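Brovbridge sorting cell: progress report on equipment planning and budget

Prepared for the Drekura Fund, 23 Apr 2021

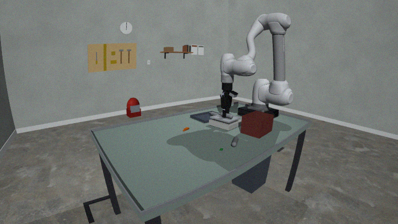
The budget for the sorting cell is still within the amount you granted us, but the division between the lines has changed since the last report, and I would like to explain it before the orders are placed. The largest line is still the arm with its controller. The second was the table, and it has become smaller. In our first plan we asked for a machined steel table with a grid of threaded holes. In the simulation we now work with a plain flat-topped table with a raised rim, and the arm has its base directly on the back right part of the top. The red box stands directly in front of the base, and this layout made us ask how much of the tabletop we lose if parts are delivered in boxes of that height. We have decided to plan for low trays where it is possible, and to keep the tall box only for returned parts.

Work done in this period

The model of the cell is complete enough to plan from. We used it to compare three positions of the arm, and the corner position was chosen. It leaves the front side free for the person who loads the parts, and the cable can go down at the back. The centre position gave better reach on the left side, but the operator would have to lean near the arm, and our safety adviser did not accept this.

We also received quotations from two suppliers. Górecki offers the arm, the controller and the gripper together, with one contract for service. Irnano offers only the arm and the controller, at a lower price, and we would buy the gripper separately. The difference is smaller than it looks at first, for the Irnano price does not include installation or the training days. We prefer the offer of Górecki, but we wait for their written answer about spare fingertips. These wear out quickly and in the first quotation they were not mentioned at all.

Changes in the budget

The saving on the table is 4,000 euros. We ask for your agreement to use it in the following way:

Spare gripper fingertips and one spare gripper cable
Trays and boxes for parts, 50 pieces in the low size
Floor marking and a light barrier at the front side
The rest kept as a reserve for transport

No other line is changed. The software licence was paid in the previous period and is valid until the end of the project. The cost of electrical work is not yet confirmed — the electrician has visited the room, but his offer did not come before this report was finished. I have left the old figure in the table of costs and will correct it when the offer arrives.

Delays and risks

The order for the arm is later than we planned. We wanted to place it before this report, and now we expect to do it when you have confirmed the change above. Both suppliers told us that delivery times are getting longer, and neither of them would promise a date without a signed order. If we order soon, the arm should be here in June. If it comes later, the test period becomes shorter, and we would then ask to move the final report and keep the test period at its full length.

The second risk is the gripper. Our simulated parts are simple shapes, and the real ones from the Brovbridge workshop are often oily and not always straight. A parallel gripper may not hold the long pieces well. Górecki has agreed to lend us a second type of fingertip for two weeks, without cost, and we will test both before we pay the last part of the invoice. This condition is now written in the draft contract.

A smaller point is the floor. It is concrete and we had supposed it to be level, but at the measuring we found a slope towards the door. Adjustable feet for the table will be enough and they are cheap, so I have put them under small materials.

Next steps

We need from you a written agreement to the changed budget lines. After this we will sign with the supplier, order the table and the trays at the same time, and book the electrician. The updated table of costs and both quotations are attached to this report. The next report will contain the delivery dates and the plan for the acceptance test.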